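Simulation Tools | Home Robotics | Software Kits

Reading time: 7 minutes

Jenden Home Sim Kit

Practice rooms for two-armed robots, with a camera view for the body and a camera view for the hand

If you've ever tried to teach a robot to tidy a room, you know how much of the day goes into setting up. You put the pen back on the counter. You stand the figurine up again. You move the lamp two inches to the left, run the thing one more time, and then do all of it over. Jenden was built by people who got very tired of that, and we've had a great time making it (some of us had our first robot arms on folding tables in spare bedrooms, so this one's personal!).

Jenden is a simulated home for robots with two arms. You get furnished rooms, a white-bodied robot with a gripper on each arm, a library of everyday things to reach for, and the cameras to watch it all through. You write or train the controller, and Jenden gives it somewhere to work. Every room can be reset with one command, so the floor plant, the counter and everything on it go right back to where they started.

What's in the kit

The standard package has 5 homes in it, each with its own furniture and its own wall and floor colors. There are 401 small objects in the library, all sized for a gripper or deliberately a bit too awkward for one. And there are 800 starting layouts, already checked so that nothing begins life stuck halfway through a wall. (We used to ship layouts unchecked. There was a teapot. We check them now.)

You also get:

- The two-armed robot model, ready to drive
- Body and wrist cameras, which can run at the same time
- A layout editor called Grirkton, which opens in its own window
- Task scripts for reaching, picking, placing, carrying and handing over
- A recorder that saves camera views and joint positions together
- Sample controllers you can take apart

Everything is plain text underneath. If you don't like the editor, open the room file in whatever you already use and change the numbers yourself. Plenty of us do it that way.

The rooms

We wanted rooms that feel like somebody might live in them, at least a little. That meant giving up on the neat test bench with one cube in the middle. A counter in Jenden has a lamp on it, and the lamp is there whether your task needs it or not. Small things lie down at odd angles. A sofa sits a good way past anything the arms are meant to do, and your vision model has to learn that it's background today and maybe the goal tomorrow.

The living room is where most people start, and it's still our favorite. There's a long counter down one side and a stretch of wood floor next to it, so you can work up close with one arm and keep the other one free. Reaching along the counter is easy to get going. Reaching along it without sweeping something off the back takes a good deal longer, and it's a lovely problem to spend an afternoon on.

Room lighting is simple by default. Flat light makes for quick rendering and clean edges, and it keeps things readable when you're looking for a bug. You can turn on warmer light and softer shadows in the settings once your controller behaves.

Two arms, and what each camera sees

The body view looks out over the robot's own white panels and takes in both arms. It can be set at any angle you like, including some pretty steep ones. We left the limits wide on purpose, because a controller that only works with a perfectly level camera is going to have a hard time later on. Try it with a strong tilt early. You'll learn a lot from the first ten tries.

The wrist view sits behind the fingers and looks straight past them. It's plain, and plain is great for close work. When the gripper is open you can read the gap between the fingers at a glance, and against a bare surface there's very little to confuse a depth estimate. It's also where you'll notice right away whether the hand has lined up with the target or with nothing at all.
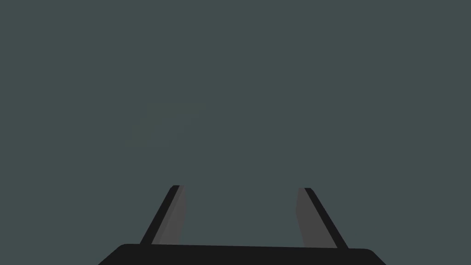
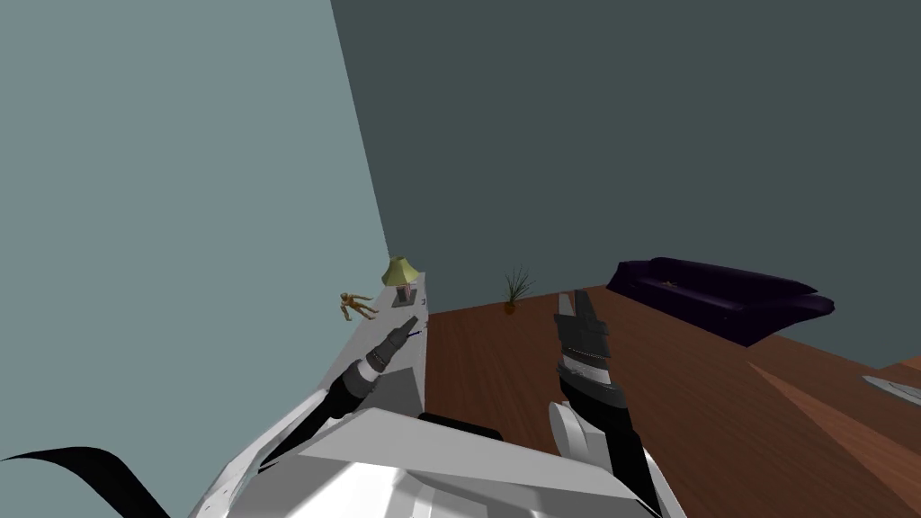

Grippers and fingers

The default gripper has two fingers with flat inner faces. You can set the opening width, the closing speed and how hard they squeeze, and you can change all of those in the middle of a task. We like to start slow. A slow close lets you watch which finger touches first, and that tells you more about your aim than any score will.

The inner faces are a lighter gray than the rest of the hand. It's a small thing, but it makes a real difference when you're stepping through a recording and want to know where the contact surface is. If your own hardware has fingers in some other color, change it in the robot file. The setting is near the top.

There's an optional finger set called Millero, with softer pads and a rounder tip. It's good for thin things that lie flat on a counter, such as rods and pens, which are a pain with any gripper. Millero comes with its own contact settings, and those are worth reading before you copy them over to the standard fingers. They don't carry over well – we tried.

Getting a first task running

Most people have something moving before lunch. The short version goes like this.

1. Install the kit and open the living room from the start menu.
2. Pick one object on the counter and mark it as the target.
3. Choose an arm. The left one is the natural choice for the counter.
4. Turn on both camera views and leave them on.
5. Run the sample reach script with the gripper open and the closing step turned off.
6. Watch the recording from the wrist view, then again from the body view.
7. Turn the closing step on and run it again.

Step 5 is the one that people skip. Give it a few runs! A reach with no grasp shows you if the hand is drifting, and it's much easier to fix drift before there's an object being knocked around.

Once one arm is doing what you want, bring in the other. The handover script needs 2 arms and a good bit of patience, and it's the most fun thing in the whole kit. Set the meeting point over open floor for your first tries. Working above the counter is fine later, but the elbows take up more space than you'd expect.

Layouts and the Grirkton editor

Grirkton opens a room from above and lets you drag things into place. Drop an object on a counter and it finds the surface by itself. Tip it over if you want it tipped over. You can lock the furniture and shuffle only the small items, or the other way around, and save the result as a new starting layout.

The shuffle has three settings. Gentle keeps objects close to where you put them. Medium moves them anywhere on the same surface. Rough will turn things on their sides and push them right up against one another, and it's where we find most of our own bugs. Run rough overnight and look at the failures in the morning with a big cup of coffee.

One tip from our own desks: name your layouts after what's hard about them. "Pen behind lamp" is a name you'll still understand next month.

What it won't do

Jenden handles hard objects well. Cloth is limited to a few flat shapes, and there's no liquid at all. Doors open and close, drawers too, but there are no cabinets with spring latches yet. We're working on the latches.

The room also won't stand in for your real robot's motors. Friction in the joints is simple here, and a controller that's tuned too tightly in the simulator will be a bit jumpy on hardware. Leave some slack. We have a page of starting values in the manual, under "Moving to a real arm," and we add to it whenever a user sends us numbers that worked for them.

Very old graphics cards can run the wrist view or the body view, but may struggle with both. Lower the image size first. Dropping the frame rate should come second, because the recorder depends on it.

Ko, our add-on for faster runs

Ko runs many copies of the same room side by side with no window open. It's a separate download and takes the same room files and the same scripts, so there's nothing to rewrite. If you're training a controller from scratch, you'll want it pretty quickly. If you're writing one by hand, you can go a long way with the standard kit alone, and we'd say wait until you feel the pinch.

Recordings made with Ko open in the normal viewer. Pick any run out of the batch and you get the same pair of camera views, lined up in time with the joint positions.

Updates

The next room pack is planned for November. It has a hallway, a laundry corner and a kitchen with a very narrow counter that has already beaten most of our sample scripts. Owners of the standard kit get the pack at no extra cost, and existing layouts will keep working after the update.

If you build a room you're happy with, send it in through the editor's share menu. We try out every one, and the good ones go into the next pack with your room name kept as it is.

Get kit news by email. One message per release. Unsubscribe whenever you like.

We use cookies to remember your settings and see which pages get read. Accept all | Only the necessary ones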